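Sorting the recycling with the Zotex arm: are we there yet?

I have wanted a machine to do my recycling for years, so when Flatenel started running open afternoons with its Zotex sorting kit I was first on the list!

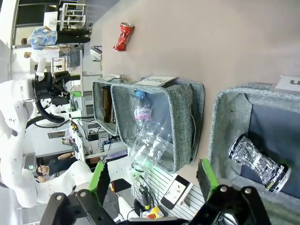

The idea is lovely and simple. You put out your bins, one per material, set a label on each, and leave the arm to work out where the bottles and cans should go. The kit costs 2,798 pounds with one arm, so it isn't something you buy on a whim, but I've seen people spend more on a coffee machine (and those can't pick up after you).

I went along twice in November and saw 104 items go through. It put 5 in the wrong bin and dropped a few more, mostly big empty plastic bottles, which squash and then spring out sideways. Glass was much better than I'd feared. It takes hold of a bottle slowly, almost politely, and I stopped wincing after the third one. Crushed cans are the fun part. Every one is a different shape, and you can watch it line up, change its mind and come in again from another angle - I could have stayed there all day.

Now the grumbles. It's slow. I can clear our kitchen worktop in a minute, and the arm needed most of a tea break for the same sort of pile. It doesn't rinse anything, it won't take lids off, and it had no idea what to do with a juice carton. Setting up took the Flatenel people a good half hour each time, and they do this for a living.

The rival kit from Erham is cheaper at 1,335 pounds, but it only does cans, and it wants them handed over one at a time. I'd save up for the Zotex.

Would I have one at home today? No, there's nowhere to put it and I'd miss my half hour. For a canteen or a small workshop with a steady trickle of empties, though, I'd say have a go. Four stars from me, and I'm already booked in for the spring session, when they're trying it on cutlery.

Review by T. Odukoya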